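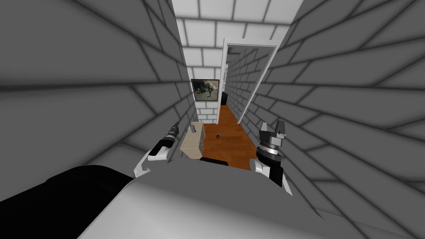
Section 4: First fill and setting the water hardness

OK, so your Wolora is out of the box, you've peeled off all the tape (check under the drip tray, there's a sneaky strip there) and you've rinsed the tank. Now for the part I messed up twice on my own machine.

You'll need the test strip from the little paper envelope, a jug, and a bowl that holds at least 700 ml.

1. Run the cold tap for a minute, then dip the strip and shake it off. Wait for the squares to change and write the number down. I always think I'll remember it and I never do.

2. Fill the tank to the upper line and push it back until it clicks. If it doesn't click, lift it out and try again with the handle folded down.

3. Put the bowl under the spout and switch on at the wall. The cup light will blink slowly.

4. Hold the cup and steam buttons together for five seconds. Both lights go orange and you're in the hardness menu.

5. Tap the cup button once for each step on your strip, so three taps for a three. Press steam to save.

6. Press the cup button again and let it run. It'll push out 375 ml in spurts, with a noise like somebody dragging a chair. Mine did that for the whole first week and then settled down.

7. Empty the bowl, then do step 6 one more time.

CAUTION: The water from step 6 is very hot and it spits. Keep your hand off the spout, and please don't hold the bowl up to it like I did.

Note: If you use a filter jug, test the filtered water instead of the tap water. The two can be miles apart.

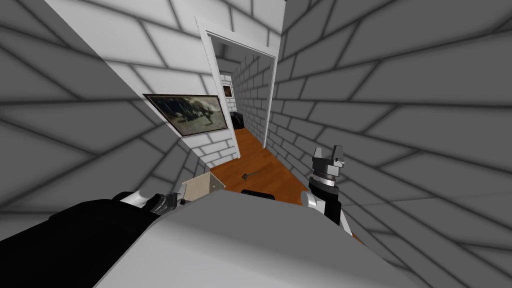

Fares Abou Jaoude wrote in to say that his lights went back to green halfway through step 5 and he had to start over, and could the menu please stay open longer? He was looking for his glasses at the time. It can't, sorry! The menu closes after 20 seconds without a tap, so have your number ready before you go in. Nothing is lost if it times out, it just keeps the old setting.

8. Make one cup of plain hot water at the 200 ml setting and taste it. A bit of a plastic taste is normal on day one. If it's still there after three or four cups, empty the tank, wash it with dish soap and go back to step 2.

Descaling is in Section 7.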